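Crackle on a glazed stoneware jar, original or added later?

Posted November 2018 in Ceramics and Glass

Senga Laing

Hi all, hoping someone who knows Asian ceramics can help. I bought a small lidded jar at a house sale in Pustberg, paid 300 for it, seller said it was "very old Chinese" and that was all I got. Grayish green glaze, fine crackle all over, foot ring unglazed and kind of rusty brown. No mark on the bottom. 6 inches tall with the lid on.

What's bugging me is the crackle. On the body the lines are dark brown, almost black in places. On the lid they're so pale you have to tilt it to see them. Same glaze color otherwise as far as I can tell. Does that mean the lid's a replacement? Or was the staining put on the body to make it look older? I read somewhere people use tea or ink for this. Haven't washed it yet, scared to.

Also there's a second one just like it on Listum for 595, no lid, described as "Song style". Does "style" mean what I think it means.

Thanks in advance, first post so be gentle

Onyekachi Tamuno

Don't wash it yet, good call. Dark lines by themselves don't tell you much. Crackle gets stained from use, from burial, from a potter rubbing ink in on purpose right after firing (that was done for looks, not always to fool anyone) and yes, from somebody with a pot of tea last spring.

Things to check:

Look at the lines with a 10x loupe. Old staining tends to be uneven, heavier where the jar was handled or sat in something. If every line is the same color right down to the foot and up inside the neck, be suspicious.

Look inside. Is the inside glazed, and is it stained the same way? Dye baths get everywhere.

Lid fit. Turn it all the way round. A lid made with the jar should seat pretty evenly, a married lid usually rocks or sits a hair too wide. Compare the bare clay on the lid rim to the clay on the foot ring, in daylight not under a bulb. If the clay is a diferent color or grain it's most likely off another pot. 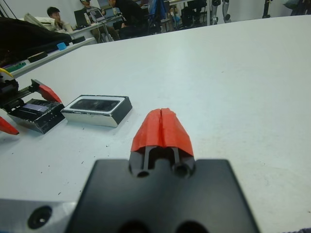
Lids do spend their lives differently though, I have a ginger jar where the lid was in a drawer for years and the crackle on it is practically white. Body is brown as toast. Same pot, no question, same clay, there's even a matching flaw in the glaze at the join. So pale lid on its own wouldnt worry me.

On the Listum one, "Song style" means made later in that manner. Could be 1700s, could be 1990s. The seller isn't lying, just leaving you to hope. No lid at that price, I'd pass.

The brown foot: real iron in the clay goes that color where it's bare to the kiln, but it's also the easiest thing in the world to paint on. Damp cotton swab, one small spot. If color comes off, stop there and put it down as a wash.

Can you post the foot and the lid rim? Also the weight.

bluewhite_dee

had one like this from Bassey, turned out modern. they make tons. sell it

Senga Laing

Thank you Onyekachi!! OK did the swab, nothing came off. Lid doesn't rock but there are 2 spots where it sits slightly proud, no idea if that counts. Clay looks the same to me, light gray, tiny dark specks in both. Inside is glazed and the lines in there are pale, same as the lid. So only the outside of the body is dark?? Don't have a loupe, will order one and try for pics of the foot at the weekend.

Onyekachi Tamuno

Pale inside and dark outside is better news than the other way around. Same specks in both is good too. Still can't date it from that, but I'd stop worrying about the lid. If you want an actual opinion take it to a person who can hold it. Trevetti used to do walk in mornings for ceramics, call first, not sure they still do.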